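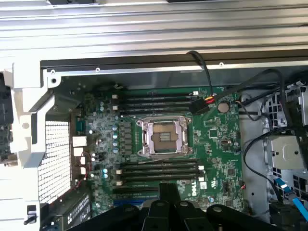

Skukirora, 2023-05-23

Brornon Bench Cell: teardown automation for desktop PCs

Old office workstations arrive by the pallet and leave, if you're lucky, as sorted parts. The bit in between is fiddly and dull, and tends to be given to whoever joined last. The Bench Cell takes it on. You get one arm, a two-finger gripper with a camera at the wrist, a second camera fixed over the bench, and the Plulturow software that keeps them on speaking terms.

It works inside an open case, among memory slots, drive cages and the cabling somebody once promised to tidy. 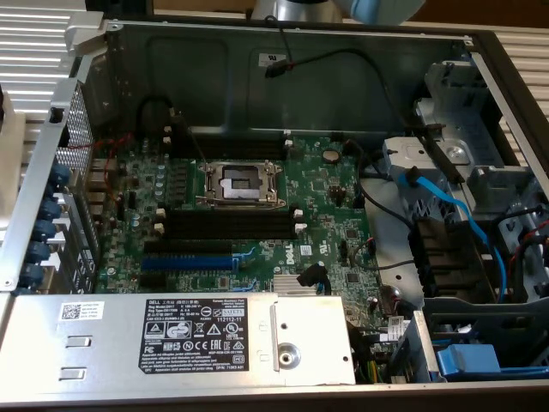 It does not sigh, and it does not lose screws down the back of the radiator. It does want the side panel taken off first, so keep a screwdriver handy and try not to feel used.

The wrist camera gives a close view of latches, levers and sockets, and bare socket pins are marked as a no-touch zone by default. You can switch this off. We would prefer to be told about it afterwards by somebody else.

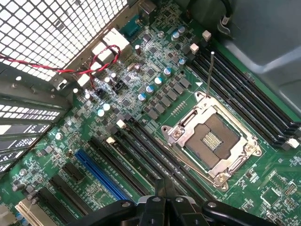
What it costs

Hire: £900 a month, minimum term five months
Training on site: included
Spare fingertips: pack of 29 (Solanki, our supplier, will not explain the number)
Part profiles supplied: 3168
Next deliveries: September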